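Bedroom folding, evening 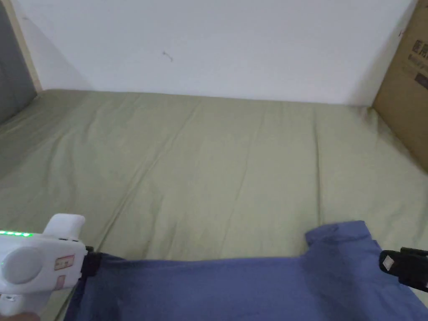

Mounir El Sherbiny
Demonstrator and data wrangler, Rilter

Blue cloth again tonight, on the green sheet, one corner in each gripper. I love this part. You pinch, you lift a little, the fabric pulls out between your hands, and for a second you can feel exactly what the policy is going to have to work out with no fingers at all.

September's target is 3000 episodes across all the homes and I really think we'll make it. Aled's kitchen set is in already (towels, mostly, plus those awful slippery napkins he's so fond of). The bedroom set is mine, and I'd have picked it anyway. A mattress gives under you when you press and a table doesn't, so every fold comes out a bit different, and the sheet has its own creases running off at a slant that must look an awful lot like cloth edges to a model that has only ever seen tabletops. Good! Let it learn.

Notes to self before I forget. Start each take with both jaws open. Two seconds of stillness at the end, hands off the cloth, or Zolik trims the clip in the wrong spot and the last release goes missing. I lost 10 takes that way before supper and had to do them over, which I minded less than I expected.

Iman wants more mistakes. She read through my first batch and said it was too clean: every grasp lands, every corner goes where it should. So now when I miss an edge I leave the miss in and go back for it, and I say "recover" out loud so she can find it later. I'm getting fond of the recoveries. There was a lovely one where the left corner slid away and I caught it halfway down, and I was grinning at a piece of laundry like a fool.

Fouad thinks we should vary speed next. I'd rather vary the starting pile, since people don't leave clothes laid out nicely for you. Will argue it with him at lunch.

Wrists sore, the left one more. Tomorrow the same cloth, but bunched up first, then sleeves if there's time.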